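Stop Rinsing the Rice Till It Squeaks

Friday, November 3, 2023

Quick one today, dinner's on in an hour and I've got opinions.

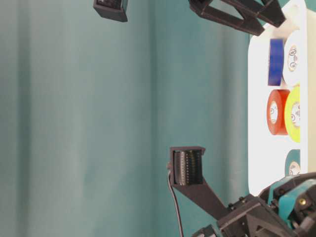 Khải Ninh wrote in to say I'm wrong about fried rice, that day-old rice is the whole point and anybody using fresh is making warm mush with soy sauce on it. Fair enough. Strong words. I used to think the same.

But I've been cooking it with fresh rice since May and I'm not going back. Less water in the pot, that's the trick. Spread it on a sheet pan when it's done, let the steam go, fan it with a magazine if you're impatient like me. Then into the wok. Grains stay apart. Still taste like rice, too, which the fridge stuff mostly doesn't. Fridge stuff tastes like fridge.

And the rinsing. Good lord. Every recipe says rinse till the water runs clear. I did it for years, stood there at the sink like a fool. 2 rinses is plenty. Water still a bit cloudy? Fine. You're frying it.

What really ruins fried rice at home is too much of it. People dump in 400 grams of cooked rice for one skillet, plus peas, plus ham, plus whatever was in the drawer, and then wonder why it's wet. It's a traffic jam in there. I do 150 grams per person and never more than two people's worth at once. Second batch if there's company. Takes 3 minutes, nobody starves.

Also eggs go in first and come back out. I will not be argued with on this one. Ultan Breathnach scrambles his right into the rice and it comes out yellow and clumpy and he's very proud of it. Good man, bad eggs.

Soy sauce, go easy. Round the edge of the pan, not on top, so it sizzles before it hits the rice. Most of the salt should be actual salt. White pepper if you have it. The Catterall market on the corner has teh good kind, in the little tin, second shelf.

So no, Khải, I'm not waiting till tomorrow to eat. Leftover rice is a fine thing to have and I'll use it when it's there. Planning a day ahead for a dish that was meant for using things up seems backwards to me. Send me your version anyway and I'll cook it next week.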